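Home Projects Notes Archive Contact

Filed under: Household / Water

First flush sizing, revised
March

The tank at Govdale has had a first flush diverter on it since it was installed, and for most of that period the diverter has been the wrong size. I have now replaced it. These are my working notes, tidied a little, for anyone with a similar roof.

The existing unit was a length of 100 mm stormwater pipe standing vertically beside the tank, with a floating ball at the top and a screw cap at the bottom. The first water off the roof fills the pipe, the ball rises and seats, and everything after that goes over the top and into the tank. A small drip outlet in the cap empties the pipe between rain events so that it resets itself. There is nothing in it to maintain apart from the drip outlet, which blocks.

The problem was volume. A 100 mm pipe holds a bit under 8 litres per metre of length, and mine had a usable length of just over a metre. The catchment feeding it is 84 square metres. The usual rule of thumb for a roof with light contamination is half a litre per square metre, which puts the requirement at 42 litres. The old pipe was diverting less than a quarter of that. The rest of the dust, leaf tannin and possum output was going in with the drinking water, and the sediment layer in the tank was consistent with this.

I considered three ways of getting to 42 litres. The first was more 100 mm pipe, run horizontally along the wall at a slight fall. It needs more than five metres of it and a bracket every metre, and a horizontal chamber mixes as it fills, so some of the dirty water is pushed along to the outlet before the ball closes. The second was a small separate drum, which works but takes up ground I wanted for the gas bottles. The third was 225 mm pipe, standing up.
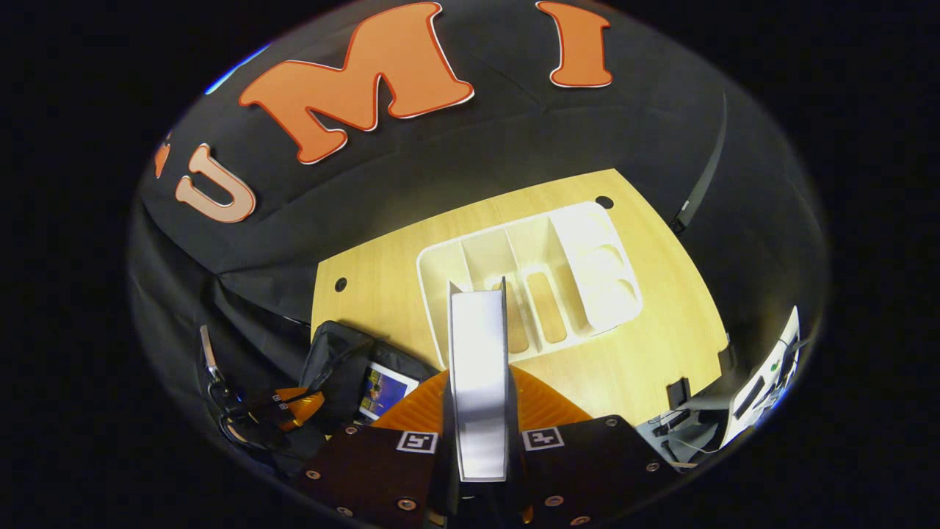 The larger pipe holds close to 40 litres per metre, so a chamber a little over a metre tall covers it with room for the ball and seat. It is expensive by the metre and hardware stores don't stock it in short lengths. I got an offcut from the Votia yard, along with a reducer to bring the top back to 100 mm for the existing tee. The reducer is a standard fitting. The bottom cap is a screw access cap on a solvent-welded collar, and it is worth buying the good one, as it has to come off by hand with the full weight of water behind it.

Weight is the other consideration. Full, the chamber is over 42 kg before you count the pipe, and the old saddle clips were never going to hold that. I stood it on a concrete paver on compacted road base and used two galvanised straps into the brickwork purely to stop it tipping. If your wall is fibro, put the straps into a stud or fit a post.

The drip outlet took more fiddling than everything else combined. The disc supplied with the Pap valve kit has a hole sized for a small chamber, and at that rate the new one took most of two days to empty. This matters in showery weather, because a chamber that is still full diverts nothing. On the other hand, a hole that is too large bleeds water all through a long wet spell. I drilled the disc out in steps and timed each one, and stopped when it drained overnight. A stainless mesh disc now sits 4 cm above it. Without the mesh it blocked on the first gum blossom that came down.

I also swapped the leaf screen at the rain head for a Skeltora one with a steeper face. The old screen sat at too shallow an angle, so wet leaves stayed on it and the water sheeted off the front in heavy rain. The steep one sheds them onto the path. That has to be swept, but I would have been sweeping there anyway.

Every 1,000 litres into the tank now costs me a little more in diverted water than it used to, though how much depends on how the rain arrives. One long fall loses 42 litres and that is the end of it. A week of scattered showers can lose several times that and put very little in the tank. The drip line goes to the lemon tree, so I don't regard it as wasted.

Still to do: paint the pipe, as plain PVC goes brittle in full sun — two coats of exterior acrylic over a light sand is enough. I also want a proper overflow screen on the tank itself, where the current flap valve has started to stick open. The sediment will need to come out before next summer and I haven't decided whether to siphon it or drain down and get in with a wet vac.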